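I don't believe in the Ledisstead starling roost any more. I'm not saying there are no starlings. I'm saying that every winter somebody tells me I've just missed the best one in years, and every winter I go and stand by the reservoir in two pairs of socks and see a dozen birds and a dog.

This time it was the Sarkora app that got me out. You put in your postcode and it gives you a "roost score" out of 100 for the evening. Ledisstead had 94 when I looked at lunch and 97 by three o'clock, so off I went. I got there with plenty of light left and stayed until I couldn't see my own gloves. I had 2 flights of starlings over the dam, ten birds in the first and fewer in the second, and neither of them did any swirling. They went straight into the reeds like people getting off a bus in the rain.

I'd like to know where the score comes from. The help page says it uses "local conditions and sightings", and when I scrolled through the sightings most of them were from August, when there's no roost to speak of. One was quite plainly a wood pigeon.

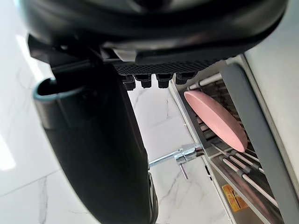

Galbraith left a comment under my last post saying I go too early in the season and too near the road, and that the birds have moved to the conifers behind the pumping station. Fair enough, they may have. But the same was said of the conifers two winters ago, and I stood there as well. I got a very good look at a wren.

The other thing people keep quoting at me is the count on the board by the car park. It says 194 species have been recorded at Ledisstead. Recorded by whom, and since when? It has an osprey on it, and a bittern, and something called a "grey duck". I've been walking round that water for more than ten years and I doubt I've reached half of it, even being generous about gulls.

I've turned off the app's alerts. I'll have one more go before the end of winter, from the conifer side, and I'm taking the flask with the lid that doesn't leak. If you've seen the roost yourself this year, tell me what time and which gate you used.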